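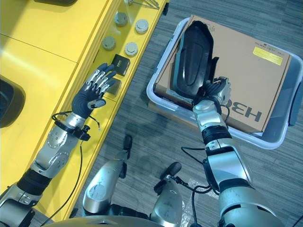 Figure 6.1 A small black box with a tiny white label on top. Labels get their own section later in the chapter (6.3).

Textbooks > Running a Small Shop > Part Two: Stock > Chapter 6

Contents Previous Next Glossary Print

Chapter 6
Knowing What You Have

My first real job was in a hardware and electrical supply store called Muñoz, and on my second morning there I was handed a clipboard and told to go count the fuses. I remember being pleased. Counting! I could count. I went into the back room with a pencil behind my ear and came out two hours later with a number, 741, written very neatly and underlined twice.

The computer said 589.

Now, if you've never worked a stockroom you might think the interesting question is which number was right. I certainly did, and I went back in and counted again, and got 741 again, and felt pretty smug about it. My boss then was Percy Urrego, who had been in the trade longer than I'd been alive, and he looked at my sheet and asked me a question I couldn't answer. "Are those all the same fuse?"

They weren't. I had counted two kinds together, a slow one and a fast one, from two suppliers who used boxes of the same size and nearly the same color. The smaller figure in the computer was for the fast ones only, and even that was off by a few. So my count was a perfectly good count of something the store had no use for counting.

I've told that story to every class I've taught, and I'm putting it at the front of this chapter for the same reason I tell it in class: most stock trouble starts before anyone counts anything. It starts with deciding what one "thing" is. The first half of this chapter is about that decision, and the second half is about the counting itself, which is easier (and duller, I admit, although I've come to like it).

What's in the chapter

Section 6.1 covers the stock item, meaning the smallest thing you keep a separate record for. Section 6.2 is on places: shelves, bins, drawers, and the habit of giving each one a name. Section 6.3 is about labels. In 6.4 we get to the full count, the kind you close the shop for, and in 6.5 to the cycle count, where you do a little at a time all year. Section 6.6 deals with shrinkage, and I've tried to keep it from turning into a lecture on theft, because in small shops a lot of what gets called theft is bad paperwork.

You'll need a calculator for 6.5, and if you skipped the part of Chapter 5 on reorder points, please go back and read at least the worked problem at the end. I lean on it.

6.1 What counts as one thing?

Take a light bulb. Say your shop sells the same bulb one at a time, in a two-pack, and in a carton of 40. Is that one item or three?

I'd like you to stop and pick an answer before you read on, even if it's a guess.

Most students say one, and I see why. It's the same bulb! You could open a carton and sell the bulbs singly, and people do. But think about what happens at the register. The two-pack has its own price. The carton has its own price too, and the contractor who buys cartons won't want loose bulbs in a bag. When the two-packs run out you have a gap on the shelf, even with plenty of singles next to it. For selling and for reordering, you've got three items. If you treat them as one, your records will tell you that you have lots of bulbs while a customer stands there asking for a two-pack.

So here's the working rule we'll use through the rest of the book:

If a customer would refuse one in place of the other, keep separate records.

It's a rough rule and it breaks in places. Paint is one (would a customer refuse a can from a different batch? If they're halfway through a wall, yes). Fabric is another. We'll get to batches and lots in Chapter 9. For most goods in most small shops the rule will carry you a long way, and when it fails it usually fails loudly enough that you'll notice.

The opposite mistake is real too. After my fuse morning I got very keen on splitting things up, and by March I had talked Percy into separate records for left-hand and right-hand packs of a shelf bracket that was only ever sold in pairs. We kept that up for far too long. Each delivery meant double the typing, and all we ever learned was that we had the same amount of both. He let me find that out for myself, then deleted the extra records one evening and didn't bring it up again.

A longer case: Bavico

Bavico is a two-person shop selling parts for sewing machines. When I first visited, the owners carried bobbins from two suppliers, Oltel and Preltel. The bobbins fit the same machines. They cost the same. Side by side I couldn't tell them apart, and I had my good glasses on.

By our rule that's one item, and one item is how the owners had it recorded, with 300 on the books. Then the complaints began. A few regular customers had older machines that ran well on the Oltel bobbins and skipped on the Preltel ones, and those customers had begun asking for Oltel by name. You can see the problem. The customers had started refusing one in place of the other, so the single item had quietly turned into two, and there was no way to say how many of the 300 were which. The loose bobbins had all been tipped into one drawer.

Keep that drawer in mind as we go. In 6.2 we'll work out where the owners should have put the second bobbin, in 6.3 what they should have written on it, and in 6.4 you'll plan the count that sorts the whole mess out.

Before you go on

Find a drawer at home, any drawer with small things in it. Write down what you'd call the items if you had to sell them, using the rule above. Don't count yet. Compare your list with a partner's and look for the places where one of you split something the other lumped together, then argue about it for a few minutes. Bring both lists to the next class.

Shares 12 Comments 3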